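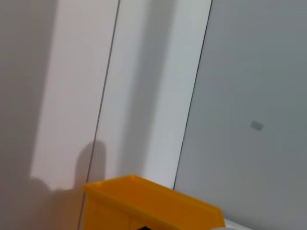 Yellow plastic bin against pale wall panels.

Skesora Recycling Bin, Yellow
Sold by Wullby, trade counter and online

We stock the Skesora because people keep asking for it. Whether you need one is another matter. It is a plastic bin. It holds rubbish until somebody takes the rubbish away. The maker's leaflet calls it a "waste sorting system", and we have left that phrase out of the listing.

What you are paying for, as far as we can tell, is the colour and the thickness of the walls. The colour does some work. In a shared office or a college corridor, people do seem to put bottles in a bright bin more often than in a grey one, at least for the first month. After that they stop looking. If your place already has a recycling problem, a new bin will probably give you the same problem in yellow.

The thickness is more convincing. We left one in the yard at our Rerby branch from November until spring, half full of rainwater, and it came through without a split. The colour had dulled a little on the side facing the sun. The maker says it will not fade. We would say it fades slowly.

What you get
One bin, no lid. The lid is sold separately, and we think it costs too much for what it is. One sheet of stickers, which peel if you put them on a cold bin. Leave it indoors overnight first.

Sizes
There are 3 sizes: small, medium and large. The small is too small for bottles unless everyone flattens them, and they won't. The medium suits most kitchens and workrooms. The large is heavy when full, and the rim has no proper grip, so think about who will be carrying it before you order.

Stacking
Empty bins nest inside one another. The leaflet says you can nest up to 10. We managed it, then spent a good while getting the bottom four apart. Put a strip of card between them if they are going into storage.

Plastic bottles
Most buyers want the Skesora for drinks bottles, so a few words on those. Caps can go on or off depending on your collector. Ask them and write the answer on the wall, as the advice on websites (ours included) goes out of date. Empty the bottle first. A few with an inch of squash left in the bottom will make the whole bin smell by the end of the week. Squashing them saves room, though thin bottles tend to spring back a bit.
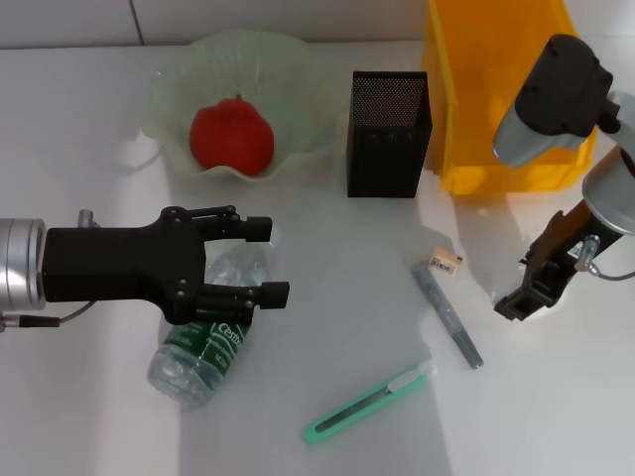
How it compares
The obvious rival is the Berrada, which we also sell. It is cheaper, it comes with a lid, and it is only made in green and grey. The plastic is thinner and the base bows when the bin is full. For a room with light use we would buy the Berrada and keep the change. For a yard or a canteen, the Skesora is the better bin, and we say so through slightly gritted teeth given the price of the lid.

Guarantee
4 years against splitting. Fading, scratches and lost stickers are not covered. You will need the receipt, and the maker will want a photo of the damage. Claims go through us, and so far they have been slow to answer.

Bulk orders
Price breaks start at 200 bins. If you are ordering fewer than that, ring the counter anyway, as we sometimes have returns with scuffed sides that we would like to be rid of.

Delivery
Free to the Rerby area. Elsewhere it goes by pallet or by parcel, depending on size, and the large always costs more to send than people expect. Collection is from the side gate.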